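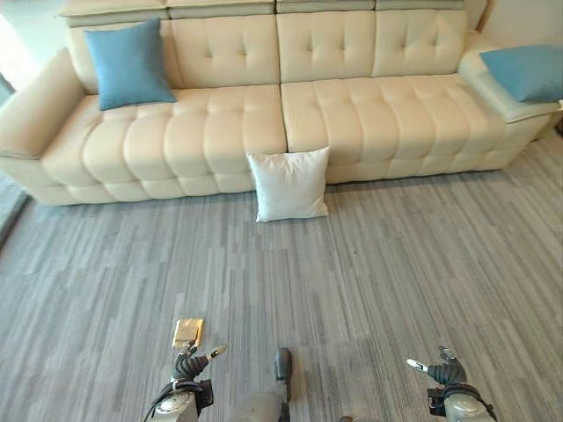
Aug 2, 2024. 금요일.

드디어 소파가 왔다!! 아침 아홉 시도 안 됐는데 기사님 두 분이 벌써 아래층에 와 계신다고 전화가 와서, 머리도 못 말리고 슬리퍼 바람으로 뛰어 내려갔다. 4월에 Ellden 매장에서 처음 앉아 보고 그날 밤부터 계속 이 소파 얘기만 했으니까 몇 달을 기다린 건지 모르겠다. Kidus는 내가 소파 얘기를 꺼낼 때마다 눈을 굴렸는데, 오늘 제일 먼저 드러누운 사람이 누구였는지 일기에 꼭 적어 둔다. Kidus였다.

덩어리가 두 개로 나뉘어서 왔다. 현관문 폭을 세 번이나 쟀는데도 막상 첫 번째 게 문턱에 걸렸을 때는 심장이 철렁했다. 기사님이 세워서 살짝 돌리니까 쑥 들어갔다. 두 번째는 더 빨랐다. 둘을 나란히 붙여 놓고 가운데를 꾹 밀어 맞추는데 그 순간이 어찌나 좋던지. 가운데 이음선이 보이긴 하는데 나는 그게 싫지 않다. 내 자리 네 자리가 딱 정해지는 느낌이랄까. 왼쪽은 내 자리다. 이미 선언했다.

색은 끝까지 고민했던 그 크림색. Charito가 크림색은 커피 한 번 쏟으면 끝이라고, 꼭 진한 갈색으로 하라고 몇 번을 말렸는데 (Charito네 소파는 진한 갈색이다) 나는 회색 줄무늬 카펫 위에 올라간 걸 상상하면 도저히 다른 색이 안 떠올랐다. 그리고 오늘 보니까 맞았다! 카펫이 원래 좀 차가워 보였는데 크림색이 올라오니까 거실이 통째로 환해졌다. 오전 내내 괜히 부엌에서 물 마시고 나오면서 한 번 보고, 빨래 널고 들어오면서 또 보고 그랬다. 커피는 당분간 식탁에서만 마시기로 했다. Charito한테는 비밀이다.

제일 좋은 건 역시 앉는 자리다. 네모네모 칸칸이 누벼져 있고 칸마다 통통하게 부풀어 있어서 손바닥으로 누르면 폭 들어갔다가 천천히 올라온다. 앞쪽은 둥글게 말려 내려가서 종아리 뒤가 하나도 안 배긴다. 예전 소파는 앞에 나무틀이 만져져서 영화 한 편 보면 다리에 줄이 생겼는데. 등받이에는 작은 단추가 줄줄이 박혀 있고, 그 위로 머리 받침이 네 개나 있다! 각도 조절이 되는 거라서 하나씩 전부 올려 봤다 내려 봤다 했다. Kidus가 그러다 첫날에 고장 낸다고 해서 멈췄는데, 자기도 내가 부엌에 간 사이에 하고 있는 소리를 들었다.

왼쪽 팔걸이는 넓고 푹신해서 머리를 대고 눕기에 딱이고, 오른쪽은 더 낮고 위가 평평하다. 처음에 매장에서는 양쪽이 다른 게 좀 이상하지 않나 싶었는데 집에 두고 보니 오른쪽 낮은 쪽이 발 올리기에 최고다. 책 읽다가 엎어 놓기도 좋고. 점심 먹고 거기에 발을 올린 채로 깜빡 잠들었다. 거의 80분을 잤다. 낮잠을 그렇게 길게 잔 게 언제였더라.

쿠션 얘기도 해야지. 파란색은 Tristside에서 산 건데, 청록이 살짝 섞인 가라앉은 파랑이다. 화면으로 볼 때는 너무 튀면 어쩌나 했더니 크림색 가죽 옆에 두니까 차분하게 예쁘다. 짠 결이 부드럽게 살아 있어서 자꾸 쓰다듬게 된다. 하나는 왼쪽 구석에 반듯하게 세워 놓고 하나는 오른쪽 팔걸이 위에 툭 얹어 놨다. 일부러 비스듬하게! 반듯한 거 하나, 대충 던진 거 하나, 이 조합을 찾느라 쿠션을 들고 왔다 갔다 한 시간이 소파 조립 시간보다 길었다. Kidus가 쿠션 위치로 이렇게 진지한 사람은 처음 본다고 했다. 칭찬으로 듣기로 했다.

오후에는 Henok이랑 Bereket이 예전 소파를 가지러 왔다. 둘이 Stokton 쪽으로 이사하는데 거실에 놓을 게 하나도 없다고 해서 주기로 한 거다. Bereket이 새 소파에 잠깐만 앉아 보자더니 일어나질 않아서 Henok이 팔을 잡아끌었다. 예전 소파가 내려가는 걸 보는데 조금 찡했다. 쿠션 틈에서 볼펜 두 자루랑 머리끈, 그리고 작년에 잃어버렸다고 난리 쳤던 열쇠고리가 나왔다. 열쇠고리!! 그거 찾겠다고 세탁기까지 들어냈었는데.

저녁엔 Kiros 아저씨가 망고를 들고 잠깐 들르셨다. 가죽은 물기 꼭 짠 천으로만 닦고 바로 마른 천으로 한 번 더 닦으라고 하셨다. 창문 쪽 햇빛도 조심하라고. 아저씨는 예전에 가구 일을 하셔서 앉기도 전에 바느질부터 만져 보신다. 한참 보시더니 고개를 끄덕이셨다. 그거면 됐다. 망고는 식탁에서 먹었다.

지금은 밤이고 왼쪽 자리에 다리를 접고 앉아서 이걸 쓰고 있다. 움직일 때마다 가죽에서 뽀드득 소리가 나는데 그것도 좋다. 새것 냄새가 아직 꽤 나서 창문은 열어 두고 잘 생각이다. Kidus는 벌써 내일 영화 뭐 볼지 고르는 중이다. 400쪽 넘는 그 소설도 여기서 드디어 끝낼 수 있을 것 같다. 14쪽에서 멈춘 지 한참 됐으니까 사실상 처음부터 다시.

내일 할 일: Jemal에 들러서 부드러운 천 사기, 무릎 담요 색 고르기 (회색? 아니면 쿠션보다 조금 연한 파랑?), Charito한테 사진 보내기. 담요는 아무래도 파랑으로 갈 것 같다.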